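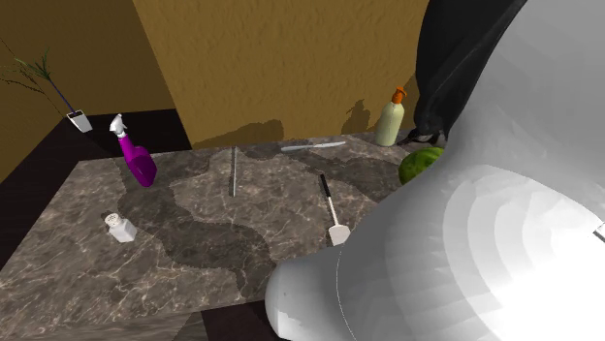 Picking a counter for the Millwood house

We moved into the Millwood house in February and the kitchen counter has been on my list ever since. The old one was tile and the grout was coming out near the sink.

I drove to three stone yards. The one in Endley had the best prices on remnants, and I came home with a quote of $540 for a piece that would do the short side. The long side needs a full slab. The first quote for that was $600 more than I wanted to spend, so it's on hold.

The slab has to be 156 inches with the seam, and the seam would land right by the stove. I don't love that. The yard said they could move it 6 inches to the left and no further.
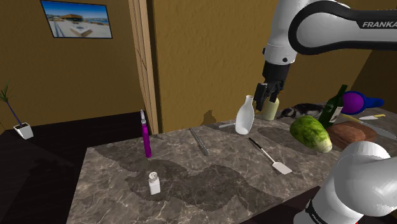
Millwood Home Fixers Club

I'm posting this on the club page too, where a few people asked about veined stone. My feeling is that a busy pattern hides crumbs and water spots but is harder to match across a seam. Take a cabinet door with you to the yard. The light in those buildings is nothing like the light in a kitchen.

Wall color is a separate argument in our house. I want something in the yellow family, a bit brown. We have two sample cans open and neither is right.

Next job is pulling the last of the tile. I still need to rent a chisel hammer, and the sink has to come out first.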